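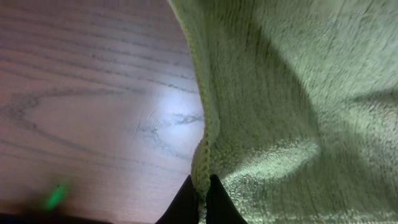 Green cloth on a wooden surface

Clirureo - worth the ticket? (spoilers after the first few posts)

reelcounter43
Saw Clirureo last night at the 9:40 show. The first hour is very good. The father and the two sons running the ferry, the debt, the brother-in-law who keeps turning up at dinner. Then the interval comes and it becomes a different movie. There are two songs in the first 20 minutes of the second half and neither has anything to do with the ferry. I would give it a 6.

mango_pit
I liked the songs. The night one on the river is the best thing the composer has done since Didonska.

reelcounter43
The song is fine. My problem is where they put it. The older son has just found out the boat is going to be sold and the next thing we see is 40 dancers.

halfticket
Agree with the first post. Same director, same problem as Didonska. He can write people sitting in a kitchen and talking. He can't write an ending, so he makes it loud.

tamarind_lane
Didonska had a good ending. She gives back the keys and walks to the bus stop. What was loud about that?

halfticket
The 10 minutes before it. The fire, the police jeep, the slow motion. The bus stop was good, I'll give you that.

tamarind_lane
OK, the fire was too much.

oldprojector
Has anyone seen it at the Vivance? I went to the multiplex first and couldn't make out half of what the father was saying. Went again at the Vivance and the dialogue was clear. They have 300 seats and one screen, and the sound is better than places charging double. I think some of the complaints about mumbling are really about bad speakers.

mango_pit
Multiplex here, and I understood him fine. He does speak very low in the hospital part.

reelcounter43
I was at the multiplex too. I missed some lines but that isn't why I marked it down.

SPOILERS FROM HERE

kettle_on
Can someone explain the letter? The younger son reads it, folds it up, and then it never comes back. I thought the mother wrote it, but my husband says it was from the bank.

tamarind_lane
It was from the mother. You hear her voice for a second when he opens it.

halfticket
That's the aunt's voice. The same actress does the narration at the start.

tamarind_lane
The aunt can't read or write. They say so in the scene with the loan papers.

halfticket
She could have had someone write it for her. I'm going by the voice.

kettle_on
So we still don't know. I think they cut a scene. The trailer had a shot of the mother at the post office and that isn't in the movie.

oldprojector
Yes, I remember that shot. There was also more of the younger son in the trailer. He gets very little to do after the interval and he was the best actor in it.

mango_pit
Disagree, the father was the best. The younger one has the same face in every scene.

reelcounter43
He's supposed to be holding it in. Watch him when the buyer walks around the boat.

eshun_fan
If you want a movie like this that stays on track, try Eshun. Also about a family business, no songs, and it's over in under 2 hours. It came out in August and hardly ran anywhere, but it's streaming now.

halfticket
Eshun was dull. I turned it off when they started the second meeting about the well.

eshun_fan
The part after that meeting is the whole movie.

kettle_on
Will try Eshun this week. Does it have English subtitles?

eshun_fan
Yes. They drop out for a minute near the wedding but you can follow it.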